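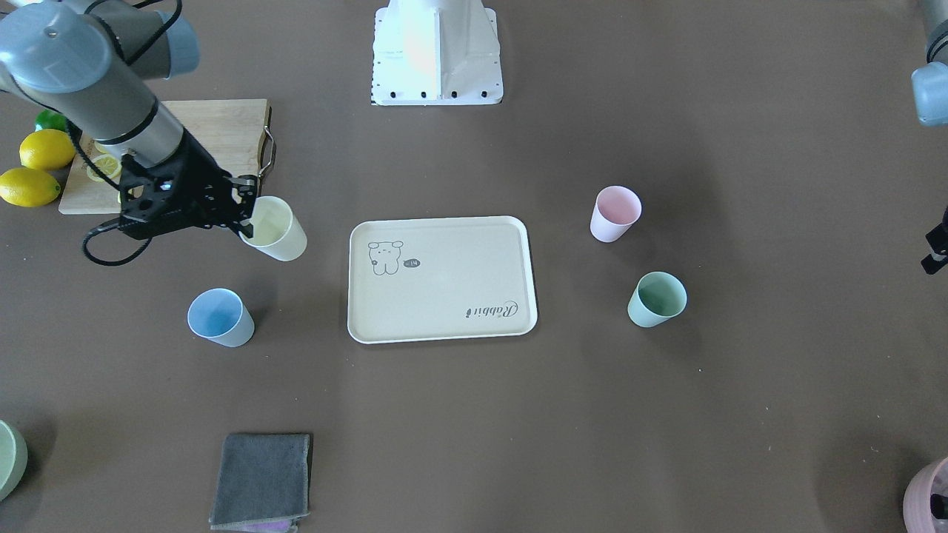 They told the kitchen staff in March that no one would lose a job over it, said one of the women on the early shift, and no one had, though she had stopped being asked to do the lemons and was surprised to find she minded.

I had that from her over a trolley at Markilitz, the catering site outside Drarberg that feeds offices, two clinics and a conference centre with very particular views on iced water. The open afternoon began at two. Visitors were given a hairnet, a badge and a leaflet, and I lost the leaflet at once.

The robot is called Toro, a name that promises more charging about than you get. It has two grey arms and the manner of someone handling a neighbour's china. At the drinks station it works with coloured plastic cups, a cutting board with some slices of lemon on it, and a cream tray with a little cartoon animal on it. I watched it bring its black jaws up to the rim of a pale yellow cup with such care that the man next to me stopped eating his biscuit.

The site puts out 1,000 drinks on a full day. Toro's share so far is 154, a figure written on a whiteboard by the door, where someone had added a smiley and someone else had rubbed half of it out.

What has changed is mostly the shape of the morning. The early shift used to start with nine people in a row at the benches, talking. Now a couple of them mind the station, refill the fruit and put right whatever has been set down crooked, and the rest have gone over to hot food, where it is louder. Pay is the same. The minders get 20 minutes' extra training and a tablet, which beeps. I asked what the beeps meant and was told there were several kinds.

Managers talked about wrists, and fairly enough: hours of lifting and placing is hard on them, and sick notes for it are down. The staff talked about the radio, which used to sit at the drinks end and has not found a new home.

Mohamedi, the firm that fitted the station, had a stand in the canteen with free pens. Tea was served there too, from an urn, by a person, and the queue moved very quickly. The bus back to Drarberg goes from the far gate, which is locked at five.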